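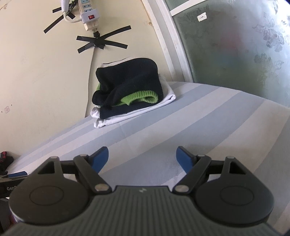
Light blue and white striped sheet on a bed.

Bed Linen: Washing, Drying and Storage

Most wear on sheets happens in the wash. Cotton fibers lose strength each time they are overheated, overloaded or rubbed against zippers and towels. The notes below apply to woven cotton and cotton blends. Linen is covered at the end. Silk and wool are not covered.

Before the first wash

New sheets carry a finish that keeps them flat in the package. Wash them once before use, separately, in warm water with half the normal amount of detergent. Expect woven cotton to shrink up to 4 percent in length. A fitted sheet that is tight on the mattress when new will be too small afterward, so measure mattress depth, including any topper, before buying.

Thread count is a weak guide. A single-ply percale at 200 will usually outlast a multi-ply sateen sold at 300, and it dries faster. Weave and fiber length matter more than the number on the label.

Loading the machine

Fill the drum no more than two-thirds full. Sheets need room to open out. A packed drum leaves detergent in the folds, and the residue feels stiff once dry.

Wash sheets with sheets. Towels shed lint and are heavy enough when soaked to pull the load off balance. Close all duvet cover buttons and turn the cover inside out, or smaller items will collect in the corners and come out soapy.

To reduce twisting, place each sheet in the drum loosely, one at a time, alternating sides around the agitator. In a front loader, feed them in by the middle of the sheet, with the corners last.

Temperature

Warm water is enough for weekly washing. Use hot after illness or for dust mite control, and check the care label first. Striped and dyed sheets should be washed cold or warm for the first few cycles. If a damp white cloth pressed on the dyed area for a minute picks up color, keep that sheet out of mixed loads.

Liquid fabric softener coats the fiber and reduces absorbency. Half a cup of white vinegar in the rinse compartment removes detergent residue without leaving a coating. Do not combine vinegar with chlorine bleach in the same cycle.

Stains

Blood: cold water only, then liquid detergent worked in from the back. Heat sets the protein.
Sweat yellowing: soak in oxygen bleach solution for four hours, then wash warm.
Body oil and lotion: a few drops of dish soap, left 15 minutes before washing.
Ink: rubbing alcohol on a cotton pad, blotted from the edge of the mark toward the center.

Check the area before drying. A stain that has been through the dryer seldom comes out completely.

Drying

Use medium heat and stop the machine halfway to untangle. Remove sheets while the hems are still slightly damp. Hems are several layers thick, and by the time they are fully dry the rest of the sheet has been overdried.

On a line, fold the sheet over by a third and peg along the folded part. Pegging by the corners stretches them. Dry colored sheets in shade.

Folding a fitted sheet

1. Turn it inside out and put one hand in each of two adjacent corners.
2. Bring the hands together and flip one corner over the other.
3. Pick up the third corner and fit it over the first two. Repeat with the fourth.
4. Lay the sheet flat, fold the elastic edges inward to form a rectangle, then fold in thirds each way.

Storage

Linen must be fully dry before it goes on the shelf. Store complete sets inside one of their own pillowcases. Put clean sets at the bottom of the pile and take from the top so that all sets wear evenly. Avoid sealed plastic bins for long storage. Bare wood shelves can yellow white cotton over time; line them with acid-free paper or an old cotton sheet.

Note on linen fabric

Wash at warm or below, with a short spin. Change the fold lines every few months, as linen fibers crack along a permanent crease. Iron damp, from the wrong side.

Page maintained by Folke Vik. Section on stains revised in March.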